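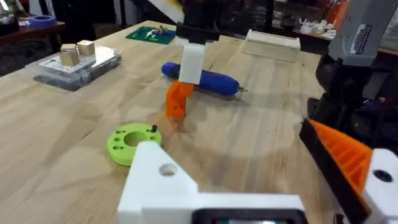 What is in the Makosthorpe hiking incident notes?
Short written summaries of accidents, rescues and near misses on the volcano and ridge trails that visitors like to climb before dawn, gathered from local news pages and typed up by hand into one plain table.

Each row is one incident, and there are 400 of them. We kept the columns simple so that anybody with a spreadsheet can get going: trail, country, month, time of day, party size, whether a guide was along, and a sentence or two in our own words. Names of the people involved are left out, even where the newspaper printed them, and we'd ask you kindly not to go and put them back in.

Sinéad Gilmartin and Roel Maes did the reading and typing, and Anastasia Tzanetos went through every row a second time with a great deal of patience (and tea). Where the two readings didn't agree, the cell says "unclear" and we left it at that. You will see quite a few of those under party size, as news stories are often vague on who set out together and who met on the way up.
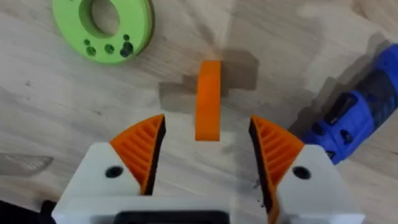 MAKOSTHORPE, Saturday, May 13, 2023

Version 2 is up! The big change is that the guide column now has 4 values: yes, no, left partway, and unclear. Apostolos Deligiannis wrote to us about the third one after a long evening with the first version, and we're very glad he did – it had been lumped in with "yes" all along.

Please don't use the table to say one trail is more dangerous than another. Busy trails get more reporters, and we have no visitor numbers to set beside the incidents.

Files: incidents.csv, trails.csv, changes.txt

Corrections are always welcome, and so are links to stories we missed. Send them to Dionysis Kontogiannis, with the row number if you have it. The next update is planned for December.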